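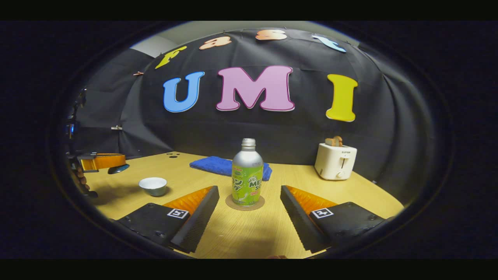 Two-finger hand-held gripper with ribbed orange pads and finger markers, lined up on an aluminium bottle on its cork coaster.

Bunting Hand-Held Gripper Practice Pack
Supplied by Gomari
Stock line 464
Sold as: printed rule book, bench cards, log sheets

What you are buying

Let's start with what the pack is not. It is not a certificate, and buying it does not make your bench compliant with anything. There are proper machinery safety standards, they cost money, and if you run powered arms near people you need to read them yourself. We get asked every month whether the Bunting pack "covers" that. It doesn't.

What it does cover is the dull end of the job: how a person with a hand-held gripper should set up a table, pick up ordinary household things and write down what was done, so that someone else can repeat it. The rule book has 14 rules. An earlier draft had 17, and Archana Katiyar struck out three because nobody on the test bench could say how you would check them. We think more rule books should be treated that way.

Rules that earn their place

Rule 2. Both finger markers must be clean, flat and uncovered before a session starts. A marker with a lifted corner is a failed marker. Do not tape it down and carry on.

Rule 5. Every object has a named starting place, written on the bench card. "Near the middle" is not a place. A coaster under a bottle is a perfectly good way to fix one, and cheaper than most of the jigs we've been offered.

Rule 6. Look at the pads before and after. If ribs are torn or shiny, change both pads as a pair.

Rule 9. Mains appliances used as props stay unplugged unless the task sheet says otherwise and names the person who agreed to it. Toasters are listed by name in the rule.

Rule 11. Failed grasps go in the log. All of them. We have seen too many tidy logs to believe tidy logs.

Rules we are less sure about

Rule 8 asks for a plain dark backdrop. Bhupendra Rathore, who wrote it, says it makes sessions easier to compare. Perhaps. It also makes every bench look like every other bench, and kitchens don't look like that. Follow it for comparison work and ignore it, in writing, for anything else.

Rule 13 sets a rest break after each log sheet. Sensible for wrists, but the length was settled by argument and we'd like to see some evidence – Babita Bisht is collecting comments until October.

In the pack

Rule book, stapled
4 bench cards, wipe-clean
Pad of log sheets
Marker check card

Gripper, pads, props and table are not included. The cards suit any two-finger hand-held tool with a flat marker on each finger. If yours has no markers, Rule 2 and the check card are no use to you, and we would sooner you saved your money.

Questions before ordering

Bristell and Prerkow editions of the pack differ only in the layout of the log sheet. Pick whichever your team already fills in. Kuldeep Mittal at the Gomari trade desk will send a sample page of either on request. Returns are accepted if the log pad is unused.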